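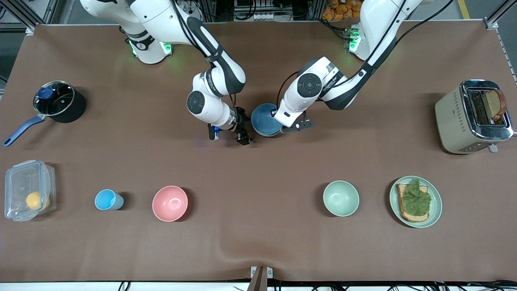 Two arms are harder than one, and the students should learn this early, according to one of the former participants of the Vandosska student project, who came back in October to speak to the new group. The remark was received with some laughter, as the new group had by then spent 3 evenings on a single bowl.

Press release

Student robotics club Nurkov opens its kitchen project to new teams

Flemness. The student robotics club Nurkov is starting the second season of Vandosska, a project in which students teach a pair of robot arms to do small kitchen work. Teams from technical schools and colleges may now apply. The final will be held in Heywood in March.

In Vandosska all teams work with the same kind of table. Two arms stand at the back, and in front of them are ordinary things from a kitchen: bowls, a cup, a saucepan with a lid, a toaster, a plate with toast and lettuce. The team receives a task on paper and has 90 minutes to prepare the program. After that the arms must work alone, and the students may not touch the table.

The tasks of the first season were to move a bowl from one side of the table to the other, to close a food container and to put the lid on a pan. This season there will be a new group of tasks in which both arms must take part. The club has chosen them because the first teams solved almost everything with one arm and let the other one wait.

The rules have also changed in one more point. A fallen object does not end the attempt any more. If a cup lies on its side, the arms may still try to pick it up, and the jury gives points for this separately. The teams asked for this change after the last final.

A team has from three to five members and one teacher. Previous experience with robot arms is not necessary, but at least one member should be able to write simple programs. Teams which do not have their own equipment can train in the club workshop in Flemness, in the evenings from five o'clock. The workshop has room for 22 students at one time, so training hours must be booked before.

The winning team receives 1000 euros for parts and tools for its school. Participation is free of charge. Travel to Heywood is paid by the schools.

Applications are accepted until the end of November by the form on the club website. The full rules, the list of objects and the drawing of the table can be found on the same page. Journalists who wish to visit a training evening are asked to write to the club office in advance.

Student robotics club Nurkov, Flemness
Press office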